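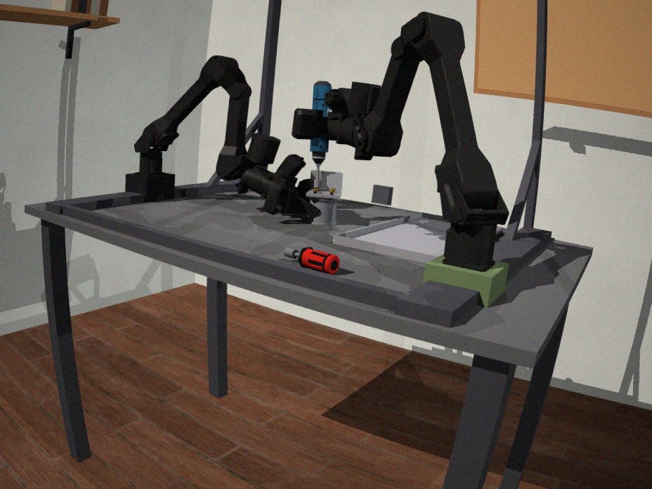 Computer rendering of a workbench in the corner of a room with a wooden plank floor.

Plank flooring is a floor covering made of long, flat boards laid side by side. The boards are usually wood, although the term is also used for other materials cut or printed to look like wood. Plank floors are found in houses, shops, schools, workshops and farm buildings. They differ from strip floors, which use narrower boards, and from parquet, in which short pieces are set in a pattern.

The word "plank" has no fixed meaning in the flooring trade. Some sellers use it for any board above a certain width, while others apply it to everything they stock that is longer than it is wide. In older building records "plank" could also mean a thick structural board that served as both floor and ceiling.

History

Early plank floors were split or sawn by hand and laid directly across the joists. Because logs taper, the boards were often wider at one end than the other, and floor layers turned every second board around so that the row stayed more or less straight. Boards of different widths were used in the same room. The widest were sometimes kept for upstairs rooms or attics, where appearance mattered less and large boards saved work.

Joints between early boards were plain. The edges were planed and butted together, and gaps opened as the wood dried. Rags, rope, paper or a mixture of glue and sawdust were pushed into the gaps to keep out drafts. In houses with a room below, dust fell through the ceiling whenever the floor was swept. A later method, the half-lap or shiplap joint, let one board overlap the next. It closed the line of sight through the floor even when the boards shrank.

The spread of water-powered and then steam-powered sawmills made boards cheaper and more even in size. Planing machines that could cut a tongue on one edge and a groove on the other changed the way floors were laid. The tongue of each board fits into the groove of its neighbor, which holds the surface level and lets the nails be hidden. Tongue-and-groove boards became the common choice for new houses, and uneven wide boards came to be seen as old-fashioned. Many were covered with linoleum or carpet.

Interest in wide boards returned with the restoration of older buildings. Salvage dealers began taking up floors from barns and mills before demolition and selling them for use in homes.

Materials

Both softwoods and hardwoods are used. Pine, fir, spruce and larch are the usual softwoods. They are easy to cut and comfortable to walk on, but they dent under furniture legs and heels. Oak, ash, maple, beech and walnut are common hardwoods. Oak is widely chosen because it wears well and takes stain evenly. Maple is harder and paler, and it is often used in dance studios and gymnasiums.

The way a log is sawn affects how a plank behaves. Plain-sawn boards are cut straight through the log and show broad, arched grain. They are the cheapest to produce and the most likely to cup. Quarter-sawn boards are cut so that the growth rings stand nearly upright in the thickness of the board. They move less across their width, and in oak they show pale flecks known as ray figure. Rift-sawn boards fall between the two and have straight, plain grain.

Engineered planks have a top layer of solid wood glued to a core of plywood or softwood strips. The layers of the core are set with the grain running in different directions, which limits movement. The top layer may be thick enough to be sanded several times or so thin that it cannot be sanded at all. Laminate planks carry a printed paper layer under a clear wear surface. Vinyl planks are made of plastic and are common in kitchens and bathrooms.

Color varies with the species, the part of the tree and the finish. Warm brown tones may come from the wood itself, from stain or from the yellowing of oil-based varnish. Cherry darkens in sunlight and walnut grows lighter, so a patch that has been under a rug for years often shows when the rug is lifted.

Laying

New boards are normally left in the building before they are laid, so that their moisture content settles to suit the air there. The packs are opened and the boards stacked with small sticks between them. The time needed depends on the wood, the season and the heating. Plaster and concrete must be dry before the work starts.

Boards laid over joists run at right angles to them. Over a solid subfloor they can run in any direction, and layers often follow the longest wall or the direction of light from the main window. The first row is set straight with a string line, as walls are seldom true. A gap is left at each wall and covered later by the baseboard or a strip of molding. End joints are staggered from row to row.

There are several ways of holding the boards down:

Face nailing. Nails are driven through the top of the board and set below the surface. Cut nails with rectangular heads are used where an older look is wanted.

Secret nailing. Nails are driven at an angle through the tongue, and the next board covers them.

Screwing and plugging. Screws are sunk into the board and the holes filled with wooden plugs. This is mainly used on wide planks.

Gluing. Boards are bedded in adhesive spread on the subfloor. Engineered planks are often laid this way over concrete.

Floating. The boards are joined to one another but not to the subfloor, and the whole floor rests on a thin underlay.

Movement

Wood takes in moisture from damp air and gives it up in dry air. It swells and shrinks mostly across the grain, so the width of a plank changes far more than its length. In heated houses gaps tend to open in winter and close again in summer. A wide board moves more than a narrow one of the same wood, and the gaps beside it are larger.

Cupping occurs when the underside of a board is wetter than the top. The edges rise and the middle sinks. Crowning is the reverse and may follow if a cupped floor is sanded flat before it has dried. Buckling, in which boards lift away from the subfloor, usually follows a flood or a leak, or a floor laid too tightly against the walls.

Squeaks come from boards rubbing against each other or sliding on a nail. Powdered talc or graphite worked into the joint may quiet them for a time. A lasting repair usually means fixing the board again.

Finishes

Many early floors had no finish and were scrubbed with sand, lye or soap, which left the wood pale. Paint was used in bedrooms and hallways, sometimes in a checkered pattern or as a border around a carpet. Wax and oil sink into the surface and can be renewed in patches. Shellac dries quickly but is marked by water. Polyurethane forms a hard film and needs little care until it wears through, when the whole floor is generally sanded and coated again.

Daily care consists of sweeping or vacuuming to remove grit. Wet mopping is discouraged on solid wood, though a damp cloth does little harm. Felt pads under chairs and tables reduce scratching.

Repair and reuse

A damaged plank can be cut out and a new one let in. With tongue-and-groove boards the lower lip of the groove is removed so that the new board can be dropped into place. Matching the color is often harder than matching the size, and restorers may take boards from a closet or from under a staircase for use in a visible spot.

One recorded case is the Brzozowska granary at Kasach, where the upper floor was taken up and relaid under the carpenter Sławomir Urbańczyk. The inventory listed 2839 boards, each marked on the underside with its row and position. Those too decayed to go back were cut down for patches, and the new larch was left without stain. Kacper Jasińska, who kept the site notes, recorded that 6 rows nearest the loading door had been replaced at an earlier date with spruce and that these were left as found.

Reclaimed boards must be checked for nails, insects and rot before they are machined. Old paint may contain lead and should be tested before sanding.

See also

Floor joist
Parquet
Shiplap
Subfloor
Tongue and groove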